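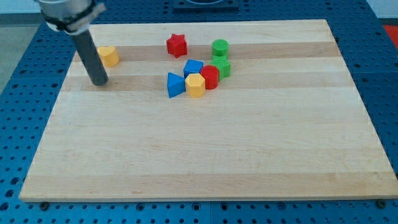

Semaan: Contact Planning for Tabletop Pushing
Project report, Lindiwe Hendricks and Xolani Mthembu
Supervisor: Keabetswe Steyn

3. Planner

The planner receives a target block and a goal position on the board. It samples 41 contact points along the outline of the block and discards any that the rod cannot reach without touching a neighbor. The remaining points are scored by push length and by the expected rotation of the block.

Clusters are the hard case. When every contact point is blocked, the planner picks the outermost block and pushes that one away first, then replans. Replanning is limited to 14 rounds per task.

Block poses come from the Osora tracker, which fits a known outline to each color region. Two blocks of the same color that touch are sometimes merged into one region - we split these by shape, with mixed results for the cylinders.

4. Timing

A single planning call is stopped after 800 ms. In October we moved the collision check out of Python, and the limit has not been reached in the 100 test runs logged after that change.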